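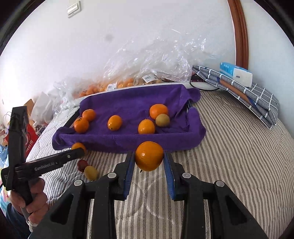 Progress report for the Zitard small grants fund
Project: Fruit at the Bedside, Iretti house
Prepared by Aitana Herrero

In this period we continued the fruit service for the residents who stay most of the day in their rooms. The grant pays for the fruit, the towels and the trays, and until now we have spent 1000 from the total amount. The receipts were sent to your office separately.

The main change is how the fruit is presented. Before, we used glass bowls, but they were heavy and not stable on a bed. Now we put a towel over a shallow tray, so that the oranges do not roll so easily. We chose purple towels because many residents see a strong color better against the bedspread. The cloth can be washed with the normal laundry of the house.

We also tried the towel without the tray, folded with raised edges. It is lighter and some residents prefer it, but the corners become loose and must be folded again. 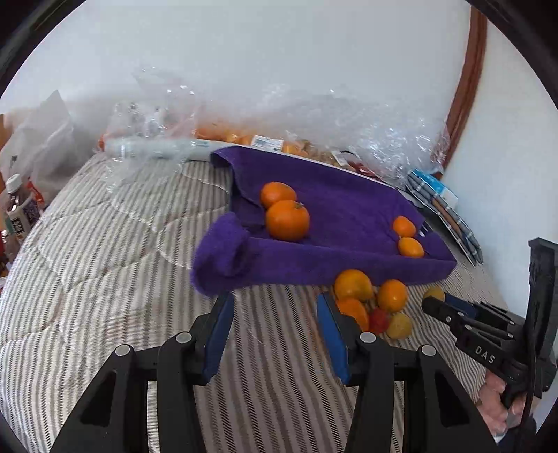 Vostville, March

The service now reaches 58 residents in two buildings. Oranges are still the favorite fruit. We buy them in bags from the Paredes market and open the bags in the room, and the resident can choose. Small tomatoes were added after several families asked for them.

Two points are still open. The plastic bags make a lot of waste, and we are asking Paredes if they can deliver in boxes. Also, the quilted comforters take long to dry when juice is spilled, therefore we would like to buy washable covers with the rest of the money. Please let us know if this change in the budget is permitted. The list of prices will follow with the next report.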